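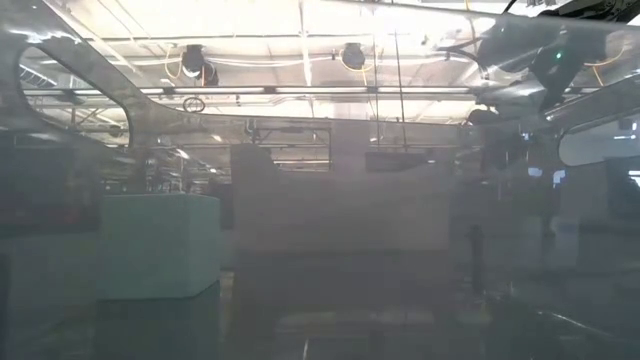 Reconciling a Daily Batch in Zastgate

Each batch of card sales that Zastgate settles should match one deposit in your bank account, less fees. Run this check the morning after settlement. You need a login with the Reports role and read access to the bank feed.

Before you start

Confirm that the batch status is Settled. A batch marked Pending has not been sent to the processor and will not match anything. The default cutoff is 8 p.m. in the time zone of the merchant profile. Sales after the cutoff go into the next batch.

Steps

1. Open Reports > Settlement and select the batch.
2. Note the gross total, refunds and fees.
3. Click Export and choose CSV. Keep the file name as it is; the Condard import reads the batch number from it.
4. In Condard, open Bank > Match and load the file.
5. Enter the deposit amount shown by the bank and click Compare.

If your account uses daily fee billing, the deposit equals gross minus refunds minus fees. A batch with a gross total of 2,000, no refunds and fees of 20 produces a deposit of 1,980. Under monthly billing the deposit is the full 2,000 and the fees are drawn separately.

When the amounts differ

Check for a chargeback first. These are listed under Reports > Disputes and are not part of the batch total. Next, check whether the bank combined two batches into a single deposit, as often happens after a holiday.

An unmatched batch stays open in Condard for 3 business days and then moves to the Exceptions list, where it has to be cleared by hand.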